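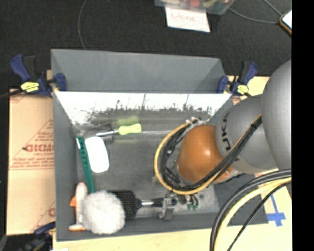
3.2 What ends up in the bin

I'll admit I went into this part of the study expecting tidy categories. Bernadette Fahy and I had asked 23 households to keep one catch-all container each, and by March we had 1,083 things written down, from birthday candles to spare fuses. Hand tools were my favourites, mostly for how they travel! A screwdriver gets used on a wobbly chair, goes down beside a cup, and the two of them stay together for weeks.

Figure 2. A screwdriver with a yellow-green handle, its shaft overlapping a dark grey, cup-like object on the floor of a grey bin.

We called these pairs "neighbours" - Bernadette's word, and I've grown fond of it. Fourteen households had at least one pair that lasted the whole study. When I asked people where their screwdriver lived, they usually named a drawer first and then went off to look somewhere else (one man tried the bathroom). We kept both answers, the named place and the found place, and Section 3.3 compares them room by room.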